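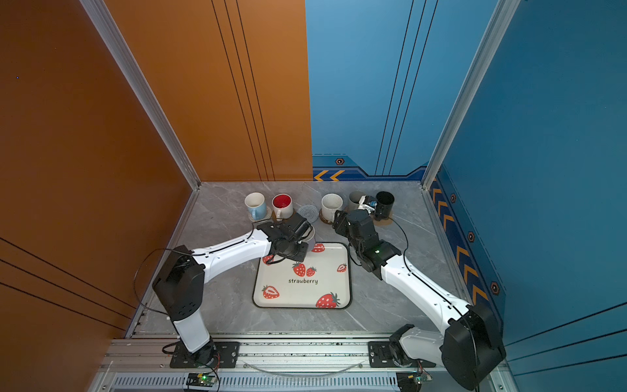
Trorkari Mug & Coaster Library
Frequently Asked Questions

What is this place?
A lending library for mugs, coasters and trays, on the ground floor of the old Nieminen building. You borrow them for an office party, a book club or a month of pretending you own matching things, and then you bring them back. We opened in February with 60 mugs and a shelf. There are more mugs now. It is the same shelf.

Do the mugs match?
No. A typical row from us is a pale blue one with a white interior, a plain white one that turns out red when you look inside, a white speckled one, a gray one and a black one. If you want a set where every piece is identical, the restaurant supply store will be happy to see you.

Why so many coasters?
Each mug goes out with its own. People used to take the mugs and leave the coasters, and then we got phone calls about rings on a sideboard. Now they are booked as a pair.

Can I choose which coaster I get?
Within reason. Cork is the default. We also have tan and beige ones, and round gray knitted ones for people who feel cork is too much like a bulletin board. Knitted coasters are requested a lot and returned slowly. Please notice if one is lying in your kitchen with no mug on it.

Does the strawberry tray really say "strawberry" on it?
It does, in small dark lowercase letters, under two of the strawberries. It's a square white tray with a dark gray rim and rounded corners, and there are strawberries all over it, including one cut in half, so the label settles very little. It's also our most reserved item. The waiting list is 3 weeks in summer.

Can I put hot things on the tray?
Mugs, yes. Pans straight off the stove, no. We had a second tray once.

How does borrowing work?
Membership is free. You leave a deposit, pick your mugs from the back row and sign the book. Loans run for two weeks and can be renewed once by phone or by email. Renewing by waving through the window has been tried and does not count.

What if I break something?
Tell us. Bring the pieces if you have them. A broken mug comes out of your deposit, and a chipped one goes to the pencil drawer. You will not be lectured, although the person at the desk may sigh.

Do I have to wash everything before I return it?
Yes. We wash it all again anyway, but that is between us and the sink. Knitted coasters should come back unwashed — we do those by hand, after an episode with a dryer that left us with a coaster suited to a thimble.

Do you take donations?
Mugs with a handle and no chips, yes. Mugs from the Pruvau trade fair, no. We have enough of those to pave the parking lot. Coasters of any kind are welcome.

Can you lend for a big event?
Up to 60 mugs at once, with a week's notice. Somebody from Truren asked for 2000. We wished them luck.

Do you deliver?
No, but we wrap everything in newspaper and will help you carry the box as far as the curb.

Page last updated 2024-08-23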